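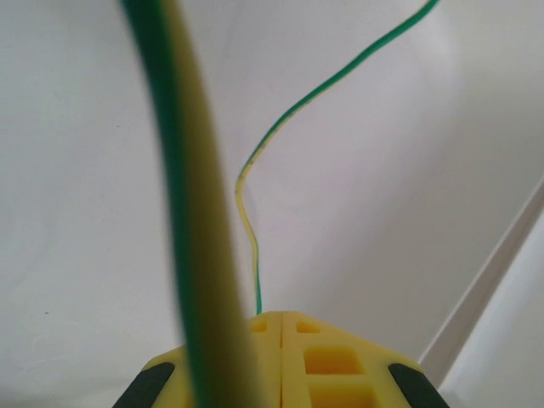 3.2 Materials and sorting layout

The sorting task uses short lengths of insulated wire of the kind left over from small repair jobs. Offcuts were collected at the Nevimville workshop between October and December and stored unsorted in a single box. The full stock comprised 2329 pieces, of which 1874 were kept after those with damaged insulation had been removed. Insulation colour was the only sorting criterion. Conductor size and length were recorded but not used.

Two-coloured insulation needs a separate rule. On green-and-yellow wire the visible share of each colour changes along the length as the wire bends or twists, so that one stretch may look wholly green and another mostly pale yellow. A piece was therefore classed as green-and-yellow if both colours could be found anywhere along it. Plain green wire was held as its own class. In the Quinlan scheme the two are merged, and our results for green are not directly comparable with those obtained under it.

Cream-coloured rectangular plastic trays are placed side by side along the back edge of a marbled tabletop (Figure 2).

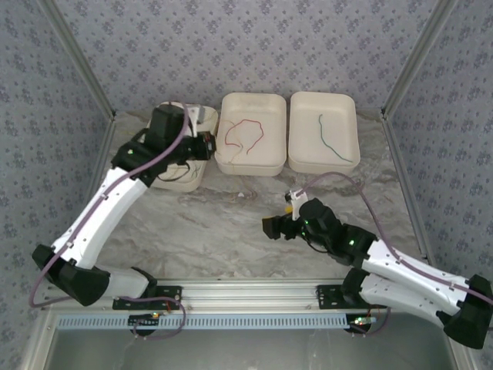
Figure 2. Sorting table with three trays at the back edge. The middle tray holds a looped red wire and the right-hand tray a green wire.

Wires are laid in the trays without straightening. Pieces that had been coiled in storage keep part of their curl, and a loosely looped wire takes up more of the tray floor than a straight one of equal length. Trays were emptied after every 85 pieces to limit tangling. A piece resting across a rim was counted as misplaced, even where the greater part of it lay in the correct tray. The first 1000 placements were used to settle these rules and are left out of the error rates in Section 4.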